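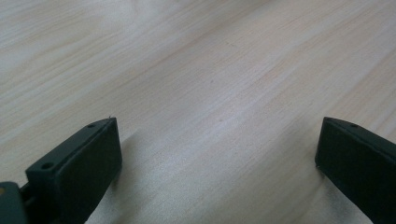 Parallel fingers of a hand-held gripper, opened wide over a wooden tabletop.

The Drarkach comparison was a series of trials of hand-held grippers carried out in a rented workshop at Sutherland. It set the Drarkach gripper, a two-finger parallel design with boxy plastic fingers, against the older Vusturo model, which has curved fingers and a trigger. The work was planned by Purificación Robles and Hugo Zabala, and the report was written by Kristýna Tóth. It is often cited under the name of the Grellbridge notes, after the newsletter in which the report first came out.

Background

Hand-held grippers are used to record how a person picks things up, so that a robot arm can later be taught the same movement. The camera rides on the tool and the fingers stay in its view. Before the comparison, users of the Vusturo had complained that its curved fingers hid small objects at the moment of contact. The Drarkach was drawn up with flat inner faces for this reason, and its fingers were made shorter than those of the older tool.

Method

Each tool was used for 623 grasps. The objects were cardboard boxes, spoons, wooden pegs and cloth bags, and all were set down on the same table. Before every batch the fingers were opened fully over bare wood and a short recording was made. This gave a record of where the tips sat in the view, which could be set beside the one from the batch before. A batch was thrown out and repeated if either tip had moved by more than 7 pixels.

Zabala did most of the grasps in the first half of the trials and Macarena Zabala most of those in the second. The report admits that the change of operator makes the two halves hard to compare, and gives separate tables for each.

Finger geometry 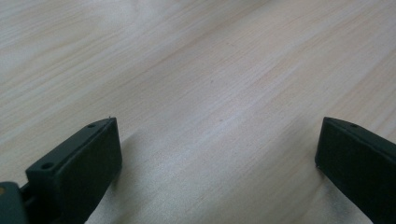
Gunnel Nyberg objected in a later issue that flat faces suit boxes and pegs far better than they suit spoons, and that a fair test would have used more round things. Tóth's answer accepted the point about spoons but noted that the list of objects had been fixed before the Drarkach fingers were drawn.

The fingers are block-shaped and face each other across the gap. They have small round holes, and are dark green, close to black. A matt finish was asked for in the drawings to keep glare out of the recordings. Soft shadows still fell on the table beside the fingers, and the report lists these as a nuisance for software that has to find the edge of a finger.

Results

The Drarkach dropped 77 objects and the Vusturo 196. Most of the difference came from the pegs, which tended to roll out of the curved fingers. With cloth bags the two tools did equally well. The Vusturo was the quicker to open and close, and both operators found its trigger less tiring over a long afternoon.

Later use

Robles went on to fit the Drarkach fingers to a fixed arm, using a new bracket and the same camera lens. A softer pad was tried on the inner faces in November and dropped again after it began to peel at the corners. The Vusturo remained in use at Sutherland for work with cloth.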